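From: Morag Skinner
To: handheld-grippers list
Subject: Re: Flidix hand grippers, worth the money?

Ximeng Peng wrote:
> Has anyone had the Flidix pair on trial for longer than the
> sales demo? Naruvton want us to take the 6-month lease and I'd
> like to hear from someone who isn't on commission. Mostly
> curious about cutlery, and how tiring they are to hold.

Hi Ximeng,

No commission here, sadly. We've had a pair at Sturnden since January and have put some 300 table-setting runs through them, so I'm about as qualified as anyone to grumble.

Cutlery first. Forks are fine once you stop trying to be elegant. Grab the handle, keep the wrist still, and go in slowly over the tray. My first 19 attempts were a disgrace and I've asked Lui to lose the recordings.
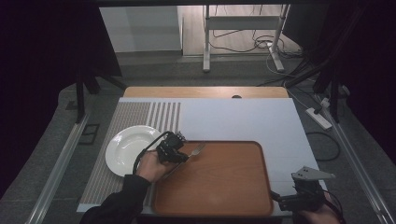 The cable is my main complaint. It loops out of the top of the gripper and has opinions of its own, so budget for clips, which Flidix sell separately at a price that suggests they're jewellery. Weight is tolerable. I swap out after 7 runs and my forearms have stopped writing to the union.

Trays are harder than the brochure lets on. A low rim gives the fingers very little to bite, and you want one finger inside and one outside before you close. Come in square to the edge – at a slant it just shoves the thing across the table.
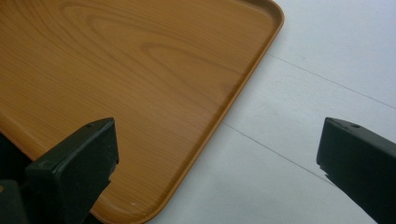
We tried softer pads from the spares box and went back to the standard fingers within a day. The pads were grippier but fatter, and I kept missing the gap. Your colour of tray shouldn't matter, whatever the Naruvton rep says about calibration.

Would I sign for six months? Yes, if they throw in the clips and a second charger. Ask for both in writing. Ours were promised over the phone and I'm still waiting.

Cheers,
Morag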